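Drokaven bench notebook, November
Hand-held gripper, width readings drifting during pick tests

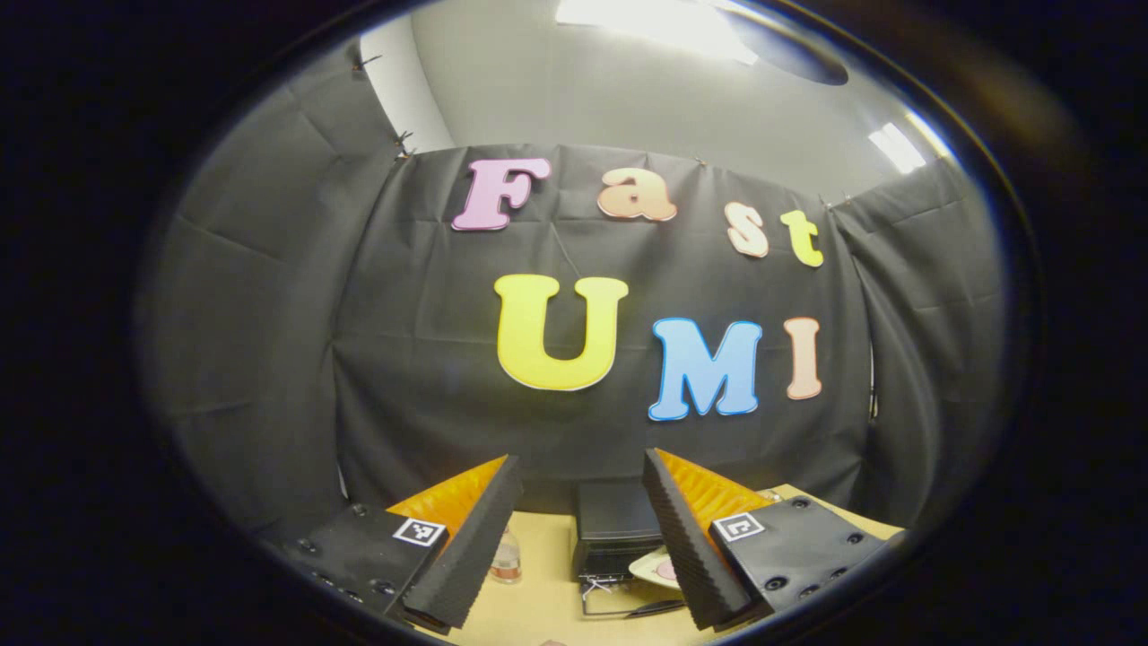

View from the gripper camera, fingers open, tags on both bodies. Bottle, box, wire tray and plate on the table.

9:20 am. Started on the width fault again. Short version for anyone picking this up: the logged opening between the fingers does not match the real opening on some of the takes, and when those takes are played back on the arm at Clotwood the fingers close late. On Eckhard's last playback the arm pushed the bottle over before it had any grip on it. He stopped it by hand. No damage, but the fingers were still moving in when they should have been shut and lifting.

The going theory, which I was handed and did not come up with, is lighting. The idea is that the ceiling lights wash out one of the tags and the tracker loses the corner positions. I don't buy it. The gripper bodies sit in fairly dark light compared to the wall, and if glare were the cause I would expect the tag to drop out completely. What we have is a tag that is found every time and put in the wrong place. Those are different faults and I wish we would stop treating them as one.

What the logs say. Recording has 1481 frames. Of those, 490 have a logged width that is too large. The tracker flags none of them as bad. Every one passes the confidence check. So either the check is useless or we have set it so low that it might as well be. Vangelis says the threshold came with the Tremblay script and was never touched. That would be my first guess for why this went so long without anyone noticing.

10:05. Swapped to calipers. Closed the fingers onto a gauge block, 27 mm, and held. Logged value came back fine. Opened, closed again, fine. Did this 10 times and could not get it to misbehave. So on a quiet bench with a slow hand there is no fault, and I suspect this is the test that got the unit passed in the first place.

10:40. Same block, but squeezed the way people really use the thing, quick and a bit crooked. Now it goes off. The foam gives, the finger bends outward at the tip, and the tags are down on the body plates, so they know nothing about the tip. The tracker is measuring how far apart the plates are. We have been reading that number as finger opening. With stiff fingers the two would be close enough. With these ribbed foam ones they are not, and the harder you squeeze the worse it gets.

That covers part of it. It does not cover frames where the fingers are wide open and touching nothing, and there are some of those in the bad set too. I do not want this written up as "foam flex, solved" until they are explained.

11:30. Lens. The picture bends a lot toward the edges, we all know that, and the software is supposed to straighten it before it looks for tags. Asked which calibration file the take was processed with. Vangelis checked and it is the one made at Salluldale, before the camera mount was taken apart and put back. Nobody redid it. Everyone I asked assumed somebody else had. With the fingers open the tags move farther out, where the bend is strongest, and a stale calibration would hurt most right there. That fits the open-finger frames. It fits nicely enough that I am suspicious of it, so it goes down as likely and no more.

1:15 pm. Eckhard wants to put a correction factor on the width and carry on. I am against it. A single factor can't fix two errors that go different ways with load and opening. It would make the average look good and leave the late closing where it is. He may be right that it gets us through the week. Written here so we remember who argued for what.

On the safety side. The arm kept closing on a false width and nothing in the software objected. The only stop was Eckhard with his hand on the button. Next time it could be something harder than a plastic bottle, or someone reaching in to straighten the tray. Until this is sorted:

Playback at reduced speed only.
Two people present, one on the stop and doing nothing else.
No takes from before the recalibration go on the arm.
Anyone who changes the confidence threshold writes the old and new value in this book.

2:50. Recalibration board is set up, have not run it. Want to reprocess the same take with the new file and see how many of the 490 are left. If most of the open-finger ones clear, I will believe the lens story. If they don't, I have no second idea ready.

Also to do: check the screws on the right body plate. It felt loose when I had the calipers on it, though that may have been me.

Vangelis has the caliper readings on paper, still to be copied in.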